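五月去看学生叠衣服

学院的开放日定在五月,海报上写的是“走进未来”,箭头却把人引到了食堂后面的装卸口。我跟着箭头走了两圈,第二圈遇到一位同样迷路的家长,两人商量之后决定跟着一个背工具包的学生走,总算进了实验楼。

签到处发一个布袋,里面有一支笔、一张楼层图和一张午餐券。楼层图是去年的,三楼还画着茶水间。茶水间如今归了机器人社,水槽没拆,社员在里面泡螺丝。

我是冲着Kasutano去的。这是学生自己办的家务机器人赛,今年第二届,题目是叠衣服。头一届的题目是收碗,据说预算有一大块花在了碗上,所以今年选了摔不坏的东西。规则贴在走廊里,一共四页,其中一页半在定义什么叫“叠好”。第三条写着“袖子不得外露”,旁边有人用铅笔添了一句“背心除外”。后来组委会把这句铅笔字正式收进了规则,盖了章。

参赛队伍的名字各有各的来历。Drikent是三个人的姓拼起来的,拼的时候吵了一架,所以读音至今有两种。Bisness那一队是报名时打错了字,改名要重新填表,他们看了看表的长度,就叫Bisness了。队长给我递了名片,名片上也是Bisness,印了一整盒。

上午十点有一场讲解,主讲是指导老师Aniela Walczak。她讲课不用幻灯片,从讲台下面拎出一件皱巴巴的T恤,往桌上一扔,问在座的人这件衣服的领口在哪儿。大家看了半天,举手的有四五个,指了四五个方向。她说好,你们都有二十年左右的穿衣经验,现在请替机器想一想。这堂课讲到这里我就觉得值了,后面还有四十分钟讲布料的形变,我在笔记本上认真地抄了公式,回家以后一个也没看懂。

她的学生做的是双臂操作。先由人带着两条手臂一遍一遍地叠,机器把动作记下来,再拿去训练。Drikent队到开放日那天攒了2870条示范,清洗之后能用的是2000条。我问剩下的怎么了,一个二年级的男生说有的是衣服掉了,有的是人走神了,还有一批是叠得太好看,跟别的对不上。最后这种是一位学姐叠的,她在服装店打过两年工,叠出来有棱有角,别的队员学不来,模型也学不来。

社里管后勤的是Celeste Godoy,三年级,管着经费和衣服。衣服是从同学那里收来的,收的时候说好了要还,还的时候发现谁都不太想要。她给我看账本,硬件之外最大的一笔是洗衣液。我原以为是传感器之类的东西。她说新衣服太挺,洗过几水的才像真的,于是每个周期都得洗,宿舍楼的洗衣机因此对他们有意见。这里说的是宿舍楼管,洗衣机本身没有表态。

午饭凭券领盒饭,排队的时间够机器叠好几件。我前面站着两位企业来的先生,讨论这东西什么时候能进家庭。一位说三年,一位说五年。盛饭的阿姨问他们要不要辣椒,两人都答得很快。

下午是开放演示,在走廊尽头的房间里,一次放六个人进去,每人站在黄线后面。黄线是胶带贴的,已经被前几批参观者踩得断断续续,于是大家都站得很自信。题目从易到难,先毛巾,后短袖,再后面是带扣子的衬衫。衬衫这一档写在规则里,今年没有一支队报名。

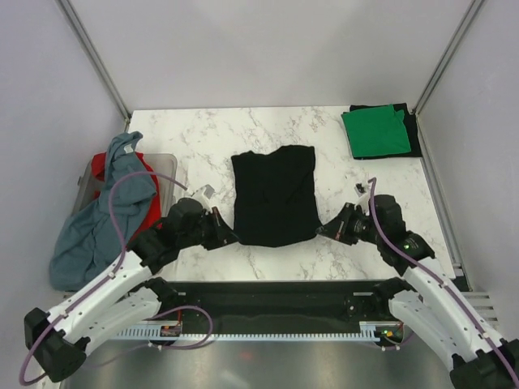 评分分两块,时间和整齐,满分100。时间好办,有秒表。整齐这一块用的是人,三位评委各打各的,打完了取中间那个。评委里有一位是教流体力学的老师,他说自己在家从来不叠衣服,可是对别人叠的有很高的要求。我听见后排有人说,这正是评委该有的素质。

轮到Bisness上场,第一件叠得干净利落,第二件夹爪把下摆提起来,提到半空不动了。队长数到十,按了急停,鞠了个躬。屋里掌声比第一件还响。他后来解释说程序在等一个信号,信号在等另一个程序,那个程序他们昨晚关掉了,为了省电。

Drikent稳得多,稳到有位家长开始看手机。他们的方法是每一步做完都退回来停一停,再往下做。讲解的同学把这叫“确认”,家长把这叫“卡了”,双方各自保留意见。最后他们拿了第一,奖品是一只电熨斗。主办方说这是鼓励大家向下一个方向努力,我看领奖的人抱着盒子,神情像是刚接到一份作业。

还有一支从外校来的Bustos队,三个人坐夜车过来,只带了夹爪的指尖,自己打印的,软胶面上刻着细纹,专门对付薄布料。比赛允许换指尖,他们换上之后抓得确实牢,放不下来了。三个人围着商量,其中一个提议撒点爽身粉,规则四页里没有一页提到爽身粉。组委会临时开了个会,开完通过了。这一队最后得了第三,外加一个“规则贡献奖”,奖状是当场打印的,墨还没干透,队长捏着两个角走出去的。

散场前我在留言本上看了看编号,那天最后一条是1243,从社团成立那年一直往下编的。前面有人写“加油”,有人画了一只猫,有人问什么时候能叠床笠。床笠那条下面跟了五六行字,笔迹都不一样,内容都是“别想了”。

想去的人记两件事。从东门进,别信箭头。午餐券过了一点就不认了,我后面那位就没吃上。

明年的题目Celeste不肯说,只说跟袜子有关,要成双。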